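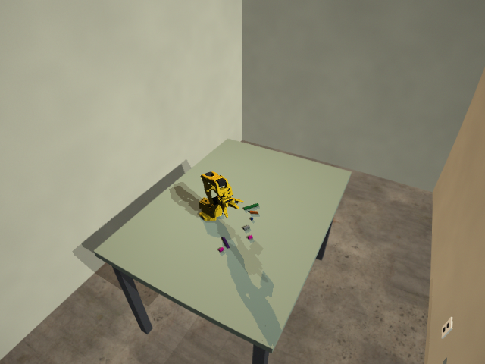
Packers on the early shift at Risarberg asked, through their shift representative, whether the sorting arm would set the pace of the line or whether they would. They also wanted the answer in writing before any trial began on the floor. The request reached the project in the first week of the reporting period and has shaped most of the work since.

Progress report, Delley small-parts sorting project
Prepared by the Fatby project office
Last updated: May

1. Status

The project is in its simulation phase. No arm has been installed on the Risarberg floor. The simulated cell has one yellow arm on a table, with small bars and cubes in mixed colors as stand-in parts. Layout, reach and gripper approach are being settled there before D'Amico releases the hardware budget.

The simulated arm completed 867 pick attempts in the period. Of these, 91 percent ended with the part in the correct bin. Most failures involved bars lying close alongside one another, where the gripper fingers touched the neighboring part on approach. A revised approach angle is under test. Results are not yet complete and are left out of the figure above.

2. Effect on work at the station

Sorting is now done by hand at four stations. The plan converts two of them. Staff at the converted stations would stop sorting and take over bin changes, fault clearing and inspection of rejected parts. The other two stations stay manual and will handle mixed returns, which the arm is not expected to sort.

Line speed will be set by the packers. The arm waits when the downstream bin is full and does not signal staff to hurry. This is now a written requirement, and a copy was given to the shift representative.

Two concerns remain open:

— Fault clearing means reaching into the cell. Packers want a stop button at both ends of the table. The current layout has one. The second has been added to the drawing but not priced.

— Inspection is graded higher than sorting under the site pay scale. Risarberg management has agreed to review the grade but has not given a decision. The project cannot close this item itself.

3. Training

A half-day course has been drafted for the converted stations. It covers safe entry, restart after a fault and reporting of repeated misses. It will be run on paid time.

4. Next period

Finish the approach-angle tests. Price the second stop button. Obtain the grading decision — installation should not be scheduled until it is received. Delley is asked to confirm that unspent training funds may be carried forward.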